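# Reading a parish baptism register against the bishop's transcript

The method set out on this page is for anyone who has found an ancestor's baptism in one source and wants to know how far to trust it. It assumes that both the parish register and the bishop's transcript survive for the years in question, and that you can get at images of each. The worked entries come from the parish of Kinamside, where the gap between the two sets is wide enough to be instructive.

## What the two sources are

The register was kept in the parish. The transcript was a copy of the year's entries, sent to the bishop or archdeacon, usually after Easter. Before 1813 neither followed a printed form, so the amount of detail depends on whoever held the pen.

A transcript is a copy, but the register may be one too. Many clerks kept a rough daybook and wrote up the register from it at intervals. If the transcript was also made from the daybook, it has the same standing as the register and may hold details the register has lost.

## What you need

- Images of the register, covering the target year and at least 2 years either side
- Images of the transcript for the same span
- A table or spreadsheet with one row per entry
- A list of the abbreviations you have already resolved for this clerk

Do not work from an index or from somebody else's transcription at this stage. Indexes are finding aids. The Kinamside index, for instance, merges the surnames Bustin and Bustine under one heading and gives no sign that it has done so.

## Step 1: Fix the year

Until 1752 the English legal year began on 25 March. An entry for February 1731 in the register may belong to what we would call February 1732. Transcripts commonly ran from Lady Day to Lady Day, so a single sheet may straddle two modern years.

Write the date in both forms, as 9 February 1731/2. Do this for every entry from 1 January to 24 March, including those that seem clear. Keep the original form in its own column and never overwrite it.

## Step 2: Transcribe the register first

Work down the page in order. Copy the spelling, capitals and abbreviations exactly. Put any letters you have supplied in square brackets, and put a question mark in square brackets after a doubtful reading.

Take the whole page, even if only one entry is yours. You need the surrounding entries to learn the hand. On the Kinamside pages the capital B and capital R differ only in the lower stroke, and you cannot see that from one name.
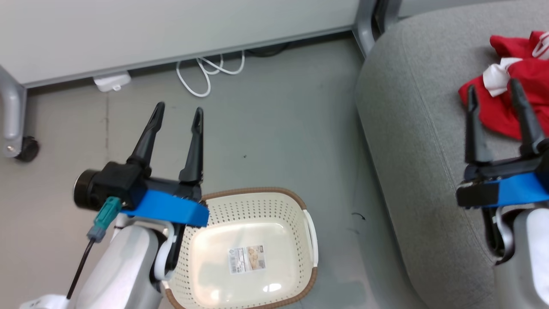
Note changes of ink or pen in a separate column. A run of entries in the same ink, evenly spaced, with dates spread over several months, suggests they were written up in one sitting. Errors of date are more likely in such a run, and so are omissions.

## Step 3: Transcribe the transcript without looking back

Close the register images before you start. If you have them open you will read the second hand in the light of the first, and the comparison loses its value. Leave a night between the two if you can.

Record the heading of the sheet and the signatures at the foot. The heading gives the period the return claims to cover. The signatures tell you who was vicar or curate and who were the churchwardens that year, and this can date a sheet whose top edge has been lost.

## Step 4: Line up the entries

Put both sets in one table, matched by date and child's name. Give each pair one of these codes:

| Code | Meaning |
|------|---------|
| A | Agree in all particulars |
| S | Differ in spelling only |
| D | Differ in date, name or parentage |
| R | In the register only |
| T | In the transcript only |

For one Kinamside year of 20 entries, the result was 7 coded S and 3 coded D. There were 2 coded T, and the rest agreed. The T entries were both for late December, at the foot of a register page that has been trimmed in rebinding.

## Step 5: Weigh the differences

Deal with the D entries one at a time. Ask which reading is the easier slip. A clerk copying from a list will often carry down the father's name from the line before. He will seldom invent a new one. If the register has "John son of Thomas Bustine" directly under another child of a Thomas, and the transcript has "John son of Robert Bustine", the transcript is the stronger reading until something else turns up.

Where one source gives more detail than the other – a hamlet, an occupation, "privately baptised" – treat the fuller entry as a true addition unless it conflicts with a third source. In this parish the transcripts name the farm at Cesten in several entries where the register has only the father's name.

Check D entries against burials, the parents' marriage and any will. Brothers who name their children after the same grandfather cause more false matches than poor handwriting does.

## Step 6: Write the citation

Cite both sources separately, even where they agree. Give the record office, the reference, the page or sheet, and the date you viewed it. State whether you saw the original, a microfilm or a digital image. If you preferred one reading, say which and on what grounds, in a sentence or two beneath the citation.

File the full table with the citation. The R and T entries for other families should stay in it – they are often the only evidence of where a page has been lost.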